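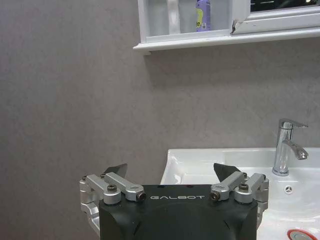 Issue 60 | 2020-05-24

The man who logged the Kollero truce

Katsuhiko Amano keeps his copy of the ceasefire agreement in a plastic sleeve. It is four pages long, and he says the trouble was on the second page, where both armies agreed to stop "offensive fire" and neither agreed what that was.

"I asked at the first briefing," he said. "I asked if a mortar round that lands in an empty field counts. The answer I got was that we would write it down and the politicians would decide. So we wrote it down. I don't believe the politicians ever decided."

Amano spent 18 months on the Kollero line as a monitor, most of it in a rented house in Irnutside, on the government side. His team's log for that period runs to 1,167 entries. He now works for the Maruyama Center, a small research group that studies how truces are monitored. We talked for most of an afternoon, mainly about what happened to the log after it left his hands.

The monitors sent a report to both delegations every evening. By morning, he said, each side had put out its own version. The government spokesman would read the entries that started on the rebel side of the river, and the rebel station in Stiltcombe would read the rest.

"They were both quoting us correctly," Amano said. "I checked. You could put the two broadcasts together and get most of our report back, except the parts where we said we didn't know."

Those parts were long. A monitor at night hears a bang and takes a bearing. If a second post hears it too, there is a rough location. If not, the entry says "origin undetermined," and Amano wrote that phrase so often that he had it on a rubber stamp. He was asked to stop using the stamp. One delegation felt it made the reports look careless.

Both armies also put on shows for the cameras. In September, after the shelling of the grain depot at Irnutside, the regional governor gave a speech in front of the ruined wall and promised the depot would reopen before winter. The same evening a rebel commander was filmed walking across the Stiltcombe bridge with no helmet, waving. Amano was at the checkpoint and saw him go by.

"He walked across, they filmed it, he walked back and got in a car. That evening it was on the news as a victory. The governor had his wall and the commander had his bridge. Neither of them had moved their guns."

I asked if that kind of thing did harm.

"It did some. People went home because of it. They saw the commander on the bridge and thought the bridge was safe, and there was firing on it again four nights later. We had two wounded civilians in the log from that week. I can't prove why they were on the bridge. I have my opinion." 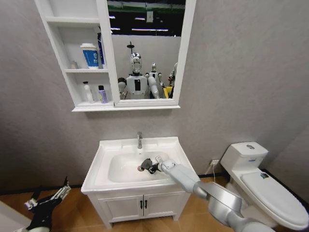 3 min read

He is less critical of the soldiers than of the people who spoke for them. The company commanders on both banks knew each other's names, he said, and some had gone to the same high school. There was a phone line between them, set up in the second month, and he credits it with ending more firing than anything his own mission did. The call usually lasted under a minute. One officer would say his men were clearing brush and would be burning it, and the other would say fine.

"None of that got reported," Amano said. "We weren't on the call. I only know about it because a captain complained to me that the other captain talked too long."

The phone line was cut off when the Stiltcombe command was reorganized. The new officers were told to send messages through the joint office, where an answer could take two days. Entries in the log went up after that. Amano is careful about the link – there was an election coming, and ammunition had just been resupplied on both sides – but he thinks a monitoring mission should have fought to keep the line open, and his did not.

His main proposal now is a simple one. Reports should be published in full, to everyone, at the same hour they go to the delegations. In Kollero they were confidential, and so the only people who could quote them were the two parties to the fighting.

"A reporter would call me and read me something from my own report," he said. "And I had to say I couldn't comment on whether it was from my report. I felt foolish. The whole valley knew what was in there, they just knew half of it each, depending on which station they could pick up."
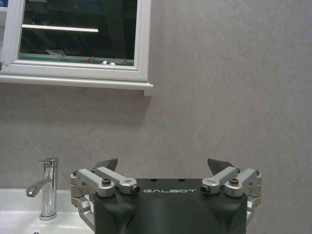

Fiorella Zanetti disagrees with him on this and has told him so. Full publication would have ended the mission inside a month, she said by phone, as at least one army would have closed the roads to the monitors the first time a report embarrassed it. "Access is the only thing a mission like that owns," she said. "Katsuhiko would have had a very honest report about what he could hear from his kitchen."

Amano laughed when I read him that. He said she might be right about the roads. The rebels did close them twice, both times over reports that had leaked anyway, and both times they were open again within the week. In his view the threat was worse than the closing. Team leaders started to soften the language ahead of time. "Shelling" became "exchange of fire." A burned farmhouse was "damaged property."

"I did it too," he said. "I changed a word one evening because I wanted to get to a village the next morning. I got to the village. The word is still changed."

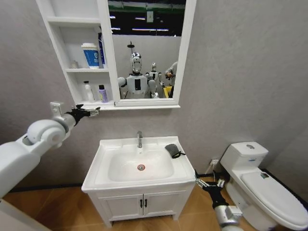 The village was on the far side of the river and had been without a doctor since the fighting began. His team stayed there three nights and took statements from people who had not spoken to anyone from outside in months. Some wanted to talk about shelling. More of them wanted to talk about pensions, which were paid out in Irnutside, across a line they were not allowed to cross. The agreement did not mention pensions. Amano put it in his report under "other matters," a section that had a limit of 60 words per day.

He still argues about that limit. A truce holds or fails on things like pensions and school exams, he says, and a mission that only counts explosions will miss the week when people stop believing in it. At the Maruyama Center he is going back through the log with two former colleagues and adding what they remember to the "other matters" section. They have finished the first winter.

The Kollero agreement is still in force on paper. Amano gets messages from people in Irnutside, mostly when there has been firing in the night. They ask him if it was serious. He tells them he is not there and doesn't know, and asks what time it started.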